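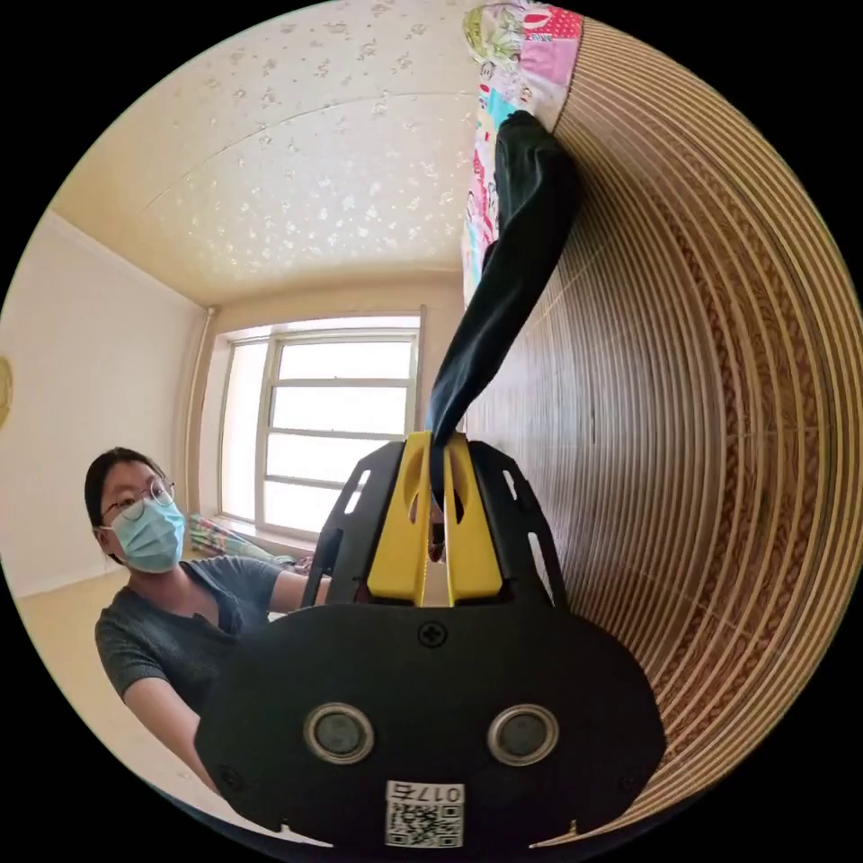 Dark cloth and patterned fabric.

The Wistham transmitter had a rated output of 300 watts and was licensed for speech and recorded music between the hours of six and midnight. The engineer on the late shift logged the output every 20 minutes. The log had a column for power, a column for temperature and a narrow column for remarks, in which previous engineers had written "fan" or "rain".

At 22.40 the programme feed from the Horville studio was a discussion of a brass band contest. The level was low on the left channel. She raised it by two decibels and wrote this down. One speaker held that the Ralta band had played its slow movement too quickly. The other speaker did not reply.

The silence detector was set to 20 seconds. When it tripped, the desk was meant to switch to the reserve tape, a suite for strings by a composer called Bermúdez, recorded in December and never broadcast in full. The engineer watched the counter. It reached 17. Then the second speaker breathed in, close to the microphone, and the counter went back to zero.

"I was in that band," he said. "We played it at the marked speed."

The first speaker said that the recording suggested otherwise. There was a noise of paper. The counter started again and the meters lay flat against their stops. She put one hand on the override, a grey key with a worn cap, and read the instruction taped beside it. The override was to be used for test transmissions only.

She pressed it. The detector lamp went out.

The pause lasted for one minute and four seconds by the wall clock. A chair moved. Somewhere behind the two men a door closed, and the carrier went on at full power with nothing on it, out over the reservoir and the ring road.

"Play it again, then," said the second speaker, "and count."

The slow movement began. She released the key, checked the temperature and filled in the line for 23.00. Under remarks she wrote "test".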